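Utensilios de cocción / Vapor / Cestas plegables

Cesta de vapor plegable Sovham, acero inoxidable

Tiempo de lectura: 2 minutos

La Sovham es una cesta de vapor de hojas abatibles para uso doméstico y de pequeña hostelería. Se coloca dentro de una olla con tapa, sobre un fondo de agua que no debe alcanzar la base perforada. Sustituye en catálogo al modelo Denix, descatalogado en septiembre, del que se conservan recambios de poste y tornillería hasta agotar existencias.

Construcción

El cuerpo es de acero inoxidable. Las hojas se solapan en abanico alrededor de la base y se abren hasta apoyar en la pared de la olla. La perforación es circular y continua, también en las zonas de solape, de modo que el paso de vapor se mantiene con la cesta a media apertura. El poste central se desenrosca a mano, en sentido antihorario, cuando se necesita toda la superficie para una pieza grande.

Datos técnicos

Referencia: SV-144
Peso neto: 472 g
Altura libre bajo la base: 20 mm
Garantía: 2 años
Lavavajillas: sí, con la cesta abierta
Microondas: no

Uso con masas fermentadas

Los panecillos al vapor aumentan de volumen durante la cocción y conviene dejar separación entre ellos y respecto al poste. Para piezas medianas se recomienda una carga de cuatro, repartidas alrededor del centro. Con más unidades la masa tiende a pegarse por los laterales y la corteza se rompe al separarlas.

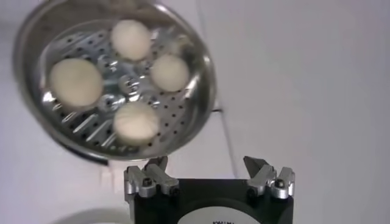 La masa puede apoyarse directamente sobre el metal si se ha untado antes con una película fina de aceite. El papel vegetal es compatible, siempre que se recorte por pieza - una hoja entera tapa la perforación y concentra la condensación en el borde. Las pruebas de cocción de Sirkka Koivisto para Saarela se hicieron con masa de trigo y sin papel; en harinas sin gluten se aconseja utilizarlo.

Terminada la cocción, retirar la olla del fuego y esperar unos minutos antes de levantar la tapa. La cesta se extrae por el poste con guante o pinza.

Limpieza y mantenimiento

Lavar antes del primer uso. Los restos de almidón se eliminan con agua templada y cepillo de nailon; no emplear lana de acero ni productos con cloro. Si una hoja pierde recorrido, comprobar que no haya masa seca en el solape antes de forzarla.

Recambios: poste central (SV-P) y juego de patas (SV-T). Pedidos a través de Collosel, a la atención de Kalevi Manninen.

Etiquetas: vapor, acero inoxidable, panecillos, Sovham

Contacto | © Collosel, febrero de 2018 | Volver arriba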